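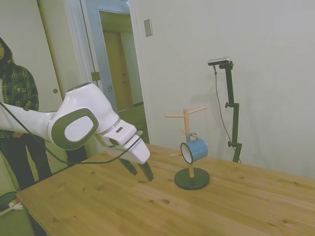 Figure 1. Blue mug on a mug tree stand, on a light wooden table.

Where Do the Mugs Go? A Study of Shared Cups in Student Kitchens
Project report, second-year unit in Household and Community Studies
Group members: Roswitha Reinholz, Osaze Olatunji, Holger Berge
Supervisor: Waltraud Görtz

1. Background

Tratemar House is a student residence with shared kitchens on each floor. The residence supplies plates, bowls, cutlery and mugs at the start of the year. By the middle of first semester most kitchens are short of mugs, while plates and bowls mostly stay where they are. The residence office replaces the missing ones, and the same thing happens again.

Our group wanted to find out where shared mugs end up and whether the way they are stored has any effect. We chose mugs over other items because everyone in the building uses them and because the office already kept a record of how many it put out.

2. Earlier work

We did not find much written on this subject. Most of the reading in our unit deals with shared resources in general, such as common laundries, tool libraries and community gardens. A point that comes up often is that people look after a shared item better when it has an obvious place to be returned to. Another is that small, cheap items are treated as if they belong to whoever used them last. Both ideas seemed to fit our topic, so we built the project on them.

3. Method

We worked in 2 kitchens on neighbouring floors. They have the same layout, the same number of residents and the same cupboards. At the start of the project we put 36 matching mugs into use, split evenly between the two kitchens. Each mug had a small dot of enamel paint on the base so that we could tell ours from any that residents had brought themselves.

In Kitchen A the mugs were kept in the usual cupboard above the sink. In Kitchen B they were kept on mug trees on the bench, with spare mugs on an open shelf beside them. Nothing else was changed. Residents were told by email that a project on kitchen equipment was under way, but not that it concerned mugs in particular.

We counted the marked mugs in each kitchen every evening at 9 pm, including any in the sink or the dishwasher. At the end we asked residents to return all the mugs from their rooms and to fill in a one-page questionnaire. Ingeborg Frerichs from the residence office helped us write the questions and sent them out on our behalf.

4. Results

Both kitchens lost mugs quickly at first. After that the count in Kitchen A kept falling slowly, while the count in Kitchen B levelled out. On most evenings Kitchen B had more mugs than Kitchen A. The gap closed during the assignment period, when both kitchens were low, and opened again afterwards.

When the mugs were called back, nearly all of them turned up in bedrooms. Several residents had more than one. A few were in the study room on the ground floor, one was in a bicycle basket, and two were never found. We had expected breakages to explain a good part of the loss, but only one broken mug was reported.

In the questionnaire, most people from both kitchens said they took hot drinks back to their rooms and meant to return the mug the next morning. People from Kitchen A were more likely to say they had not noticed the mugs were running out. One wrote, "I only look in the cupboard when I need one, and if there's one there I think it's fine." Several people from Kitchen B said the empty pegs reminded them.

Not all the comments favoured the mug trees. Residents of Kitchen B complained that the trees took up bench space next to the kettle, and that the mugs on the lower pegs got splashed when someone was draining pasta. One person had knocked a tree over with a backpack. Another said she preferred a cupboard because mugs left out collect dust.

5. Discussion

The results suggest that visible storage made some difference, but we cannot say how much. The two kitchens had different residents, and Kitchen B had a roster for emptying the dishwasher which we did not know about until the project had begun. A roster on its own might bring mugs back, as somebody is in the kitchen at a set time and notices what is missing. We should have asked about this first.

Counting in the evening may also have been a mistake. Many people are drinking tea in their rooms at that hour, so our counts were probably lower than a morning count would have been. Osaze did a morning count a few times near the end and found more mugs both times he compared the floors, but there were too few of these to include in the results.

The weather was another problem. The project ran into a cold spell and residents told us they made more hot drinks than usual.

6. Recommendations

We suggest that the residence try mug trees or an open shelf in one more kitchen before changing the rest. The trees should stand away from the sink. A tray on each landing for used mugs would cost little, and was the most common request in the questionnaire. Holger has drawn up a plan showing where the trays could go without blocking the fire doors, and it is attached as Appendix B.

7. Acknowledgements

We thank the residents of both floors, Ingeborg Frerichs for her help with the questionnaire, and Waltraud Görtz for her comments on the first draft. The paint for the markings came out of the unit's materials budget.

Appendix A: Questionnaire
Appendix B: Plan of landings with proposed tray positions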